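Home | Tables | Desktops | Care | FAQ | Contact

Frequently Asked Questions: Light Wood Tops

Answers for owners of Budow tables, desks and workbenches. Last revised Feb 19, 2018. If your question isn't covered, write to the shop and we'll try to add it.

What finish is on my top?

It depends on the line. Budow dining tables and desks ship with a clear matte hardwax oil. Dretus workbench tops ship unfinished, with a light sanding only, so you can put on whatever you like. The finish is written on the card that came in the box with the screws. If you bought the table used and there is no card, put one drop of water on the underside edge and wait five minutes. If the drop stays round, there is a finish. If it soaks in and leaves a dark spot, the wood is bare.

How do I clean it every day?

Wipe with a soft cloth, slightly damp, going along the grain. Dry it right after with a second cloth. For grease, add a drop of dish soap to a bowl of warm water. Do not use scouring powder, the green side of a sponge, or anything with bleach or ammonia in it. Melamine sponges are also out. They are very fine sandpaper and will leave a dull patch in the oil.

Why do the boards look different from the ones in the catalog?

No two boards match. Light wood can run from cream to tan, and one board may have tight straight lines while the next has wide loops. Small knots are allowed in our standard grade as long as they are sound and smooth to the touch. If you want the plainest boards we have, ask for select grade when you order. It costs more and takes longer.

Can I see the actual boards before I buy?

Only at the Abou Zeid showroom, where the finished tops are stacked by size. We can't send photos of single boards for standard orders.

I see fine scratches when I look across the table. Is something wrong with the finish?

Usually not. Look at any pale top from a low angle and faint marks will show up that you can't find from straight above. Plates, keyboards and grit from a sleeve all leave them. They are mostly in the oil and don't go far into the wood.
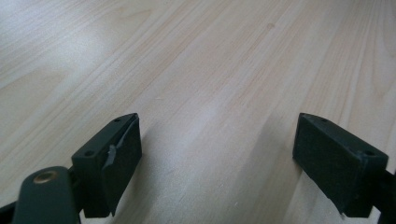

One Dretus owner wrote in to say that the light marks on her bench bothered her for a whole winter, and that she ended up sanding the entire top when two coats of oil on the worn end would have done the job. She asked us to tell people to try the oil first, so we are passing it on.

For faint scratches, then, clean the top, let it dry overnight, and rub on a thin coat of maintenance oil with a lint-free cloth. Wait 15 minutes and wipe off everything that hasn't soaked in. If you can feel the scratch with a fingernail, go on to the next question.

How do I fix a deeper scratch?

Sand by hand with 180 grit, then 240, always with the grain. Go a few inches past each end of the scratch so you don't leave a dip. Vacuum the dust, wipe with a dry cloth, and oil the spot. The repaired area will look lighter or duller for a while and will even out after the second coat. Don't use a belt sander. An orbital sander is fine if you are doing the whole top.

What about dents?

If the wood fibers are pressed down but not cut, a little moisture and heat will often raise them. Lay a damp cotton cloth over the dent and touch it with a warm iron for a few seconds at a time. Check often. Let the spot dry for a day, sand lightly with 240, and re-oil. This works on solid wood only. It can lift the face on the Arkotico veneered shelves — please don't try it there.

There is a whitish patch. Is that glare or damage?

Move your head, or turn off the lamp. Glare moves when you do. If the patch stays in one place, it is most likely moisture trapped in the finish from a hot cup or a wet glass. Leave it alone for two days, since many of these go away by themselves. If it hasn't gone, rub it gently with a cloth and a bit of maintenance oil.

My top is getting yellow. Can I stop it?

You can slow it down. All light wood changes color in daylight, and clear oil warms it up a bit more. Move mats, lamps and monitors now and then during the first few months so you don't end up with pale shapes under them. We also sell a maintenance oil with a small amount of white pigment. Use it from the start or not at all. Put over an older yellowed surface, it can look streaky in the open grain.

How often should I oil it?

Twice a year for a dining table, once a year for a desk. A workbench needs it whenever water stops beading. The 9 oz can of maintenance oil covers most tables twice. Oily cloths can catch fire on their own. Lay them flat outside to dry, or soak them in water before they go in the trash.

Can I use it for cutting?

Not directly. The cured oil is fine around food, but a knife will cut the fibers and the marks turn gray with use. Use a board.

Can I clamp things to it?

Yes, with a scrap of wood or a piece of cork under the jaw. Bare metal jaws leave dents, and black rubber pads can leave a stain on pale wood if they sit for a few days.

The top has cupped a little. What should I do?

Check the humidity in the room. Tops move most in December, when the heat is on and the air is dry. Slight cupping often goes back down by spring. Make sure the screws in the slotted brackets underneath are snug but not cranked tight — the top needs to slide a little. If a straightedge across the middle shows a gap of more than 1/8 inch, write to us.

Can you refinish it for me?

Yes, if you can get it to the shop. Tops up to 70 inches long are a flat $191, which covers sanding both faces and two coats of oil. Longer ones are priced by the job. Take the legs off first and wrap the corners. Allow three weeks, longer before the holidays.

Do you sell leftover boards?

Offcuts from the Dretus line are sold by the box at Abou Zeid. They are sorted by length and not by color.

Contact the Budow shop | Shipping and returns | © 2018 Budow. All rights reserved. | Back to top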